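Deux petits bras sur une table : quelles règles s'appliquent, au juste ?
Rubrique : Robotique d'atelier – Normes et bonnes pratiques

Pîrvu
Bonjour à tous. Je monte un poste de pesée avec deux bras légers, pour un petit labo partagé. Les bras travaillent côte à côte au-dessus de la même table, avec une balance de cuisine numérique, un bol et des graines. Rien de bien méchant, sauf qu'on me réclame maintenant « la conformité », au singulier, comme si elle se vendait au rayon quincaillerie.

J'ai lu ce que j'ai pu. La norme ISO 10218 me paraît écrite pour des engins qui soulèvent des portières. Faut-il vraiment une analyse de risques pour déplacer des pois chiches ? Et que faire des câbles, qui courent pour l'instant le long des bras ?

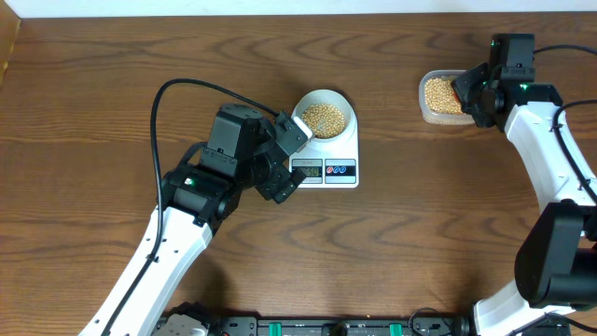
Réponses

Grekance
Oui, il faut une analyse de risques. Elle peut tenir sur deux pages, mais elle doit exister avant le premier visiteur. La démarche générale est dans l'ISO 12100 : on recense les dangers, on les estime, on les réduit, on note ce qui reste. Le pois chiche n'est pas le sujet, vos doigts le sont.

Chez nous, la fiche comptait 54 lignes au départ. Il en est resté 8 qui méritaient une mesure, dont celles-ci :
– pincement entre les deux bras, la zone commune étant celle où tout le monde met la main ;
– chute du bras à la coupure de courant, à essayer avec le vrai outil monté ;
– câbles : une boucle souple à chaque articulation, une attache sur le segment, et on vérifie aux positions extrêmes ;
– arrêt d'urgence accessible sans passer la main au-dessus de la table.

Pour ce dernier point, un raccourci clavier n'est pas un arrêt d'urgence. J'ai eu ce débat en mars, il a duré plus longtemps que le câblage.

Fluvau
Franchement, chez moi ça tourne depuis quelque 66 heures sans norme et j'ai toujours mes dix doigts. Du ruban adhésif au sol et du bon sens. Pour la balance, pensez à la tare.

Pernoncombe
La méthode du ruban adhésif a ses adeptes, jusqu'à la visite de l'assureur.

Je complète Grekance. Regardez l'ISO/TS 15066 pour les contacts entre l'opérateur et le bras, en vérifiant où en est son intégration dans la dernière édition de la 10218. Limitez la vitesse dans le contrôleur, pas seulement dans le script, qu'un stagiaire modifiera un soir vers 23 h. Tenez aussi un journal des essais : le nôtre en est à 3 642 cycles, et il sert surtout à retrouver qui a changé quoi.

Enfin, une balance de cuisine convient pour une démonstration. Si le poids sert à vendre quelque chose, c'est la métrologie légale qui entre en scène, et elle a encore moins d'humour que l'ISO.

Pîrvu
Merci. Je commence la fiche ce soir. Fluvau, pour la tare, c'est noté.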